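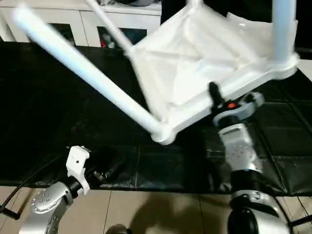
A comment came in on the last handout, asking why a woman with regular periods would need any test for ovulation at all, when the regular period is already the evidence. The comment is mostly right. Cycles that arrive at steady intervals, with the usual premenstrual symptoms, are ovulatory in the large majority of cases, and many clinics order nothing more than one blood test. The remaining cases are the subject of this unit.

# Unit 4: Detecting and Confirming Ovulation

Read before the session in the Wang Building. Bring the Sullent data sheets and a calculator.

## 1. Two separate questions

Students often mix up prediction and confirmation.

- **Prediction** asks when the egg will be released. It matters for timing intercourse or insemination.
- **Confirmation** asks whether an egg was probably released. It is done afterward and matters for diagnosis.

A urine LH test predicts. A progesterone level confirms. Basal body temperature confirms and is of little use for prediction, even though it is often sold for that purpose. Ultrasound can do both if the scans are repeated often enough.

None of the routine methods sees the egg itself. "Confirmed ovulation" in a chart means that signs of a working corpus luteum were found. In a small number of cycles the follicle makes progesterone without ever rupturing (luteinized unruptured follicle), and blood tests can't tell this apart from a normal cycle.

## 2. Review of the cycle

Day 1 is the first day of full flow. Spotting before full flow isn't counted.

The follicular phase runs from day 1 to ovulation. FSH supports a group of follicles, one becomes dominant, and estradiol rises. When estradiol has stayed high for long enough, its effect on the pituitary changes from suppression to stimulation, and the LH surge follows. The egg is usually released between 24 and 36 hours after the surge begins.

The luteal phase runs from ovulation to the day before the next period. The emptied follicle becomes the corpus luteum and makes progesterone. Without a pregnancy, it breaks down, progesterone falls, and the lining is shed.

The follicular phase varies more in length than the luteal phase does. Most of the difference between a short cycle and a long one comes from the first part. The luteal phase is commonly 12 to 14 days but isn't fixed, and older texts that give 14 days as a constant should be read with care.

## 3. Timing the progesterone test

The "day 21 progesterone" is misnamed. The sample should be drawn in the middle of the luteal phase, close to seven days before the next period is expected. Day 21 is correct only for a 28-day cycle.

| Usual cycle length | Expected next period | Draw on day |
|---|---|---|
| 24 days | day 25 | 18 |
| 27 days | day 28 | 21 or 20 |
| 28 days | day 29 | 22 or 21 |
| 32 days | day 33 | 26 or 25 |
| 35 days | day 36 | 29 or 28 |

Where two days are given, the first is counted back from day 1 of the next period and the second from the last day of the current cycle. Labs and clinics differ on which they use. The one-day difference has no practical effect, but pick one method and write it down.

For cycles that vary widely, choose one of these:

1. Draw seven days after a positive LH test.
2. Draw once at the earliest likely date and repeat weekly until the period comes.

Always record the date of the next period next to the result. A low value can't be read without it.

## 4. Reading the result

Progesterone is released in pulses. Two samples taken from the same woman a few hours apart in the mid-luteal phase can differ several-fold. For this reason a single value answers a yes-or-no question fairly well and answers questions of "how good" poorly.

A value above 3 ng/mL is widely taken as evidence of recent ovulation. Some laboratories set a higher limit for the mid-luteal draw. To convert ng/mL to nmol/L, multiply by 3.18.

Worked case. A woman with a usual cycle of 27 days has blood drawn on day 21. The result is 4 ng/mL, and her period begins on day 28. The sample was correctly timed. The value is above the limit, so ovulation is likely. It is on the low side for the mid-luteal phase, but it may have been drawn between pulses. The value by itself doesn't support a diagnosis of luteal phase deficiency.

Now change one item: her period begins on day 36. The sample was then drawn fifteen days before the period, close to the time of ovulation or very soon after it. The value can't be treated as a mid-luteal result. Repeat the test in a later cycle.

## 5. Urine LH tests

The strips detect LH above a set limit. In class we will use the Gendico strip, which is read by comparing the test line with the control line. A test line as dark as the control line, or darker, is positive. A fainter line is negative, since some LH is present in urine throughout the cycle.

Start testing a few days before the earliest expected surge. Subtract 17 from the length of the shortest recent cycle to get a starting day. Test at the same time each day. Heavy fluid intake before the test can dilute the urine enough to hide a short surge.

Sources of error:

- **Polycystic ovary syndrome.** Baseline LH may be raised, giving positive results on many days.
- **Perimenopause and ovarian insufficiency.** LH is high for a different reason, with the same effect on the strip.
- **hCG injection.** Some LH tests cross-react with hCG. A positive strip after a trigger shot has no meaning.
- **Surge without ovulation.** The surge may occur and the follicle may fail to rupture.

A serum LH of 55 mIU/mL at mid-cycle is consistent with a surge. The same number in a woman of 47 with absent periods is more likely to reflect loss of ovarian feedback. FSH and estradiol from the same sample usually settle the matter.

## 6. Basal body temperature

Progesterone raises resting temperature by 0.5 to 1.0 °F. The reading is taken on waking, before getting up, after at least three hours of sleep. A sustained rise over three days, compared with the six days before it, is the usual rule.

The rise appears after ovulation, when the fertile window is closing or closed. Fever, alcohol, night shifts and poor sleep all disturb the chart. A flat chart doesn't prove that ovulation failed, and some ovulatory women show no clear shift.

The Anora charting sheet draws the cover line automatically. For the exercise, draw it by hand first and then compare.

## 7. Ultrasound

Serial transvaginal scans follow the dominant follicle, which often reaches 18 to 25 mm before release. Signs of ovulation are sudden loss or shrinkage of the follicle, internal echoes in what remains, and free fluid in the pelvis. One scan is rarely enough. Cost and clinic visits limit the method mostly to treatment cycles.

## 8. Exercise: the Sullent sheets

The set contains 800 charted cycles. Each row gives cycle length, day of first positive LH strip, day of progesterone draw and progesterone value. Work in pairs.

- Mark every row in which the draw fell fewer than five or more than nine days before the next period.
- Calculate the share of low results (3 ng/mL or less) in the marked rows and in the rest.
- Find the rows with a positive strip and a low, well-timed progesterone. Write one line on each possible explanation.
- Some rows have no strip result. Keep them for the first two tasks and leave them out of the third.

Cycle length is missing in 27 rows. Don't fill it in from the average.

## Terms for the quiz

Anovulation, corpus luteum, cover line, dominant follicle, luteinized unruptured follicle, LH surge, mid-luteal, oligomenorrhea.

Quiz on Thursday, first ten minutes. Unit conversion will be included and the factor won't be given.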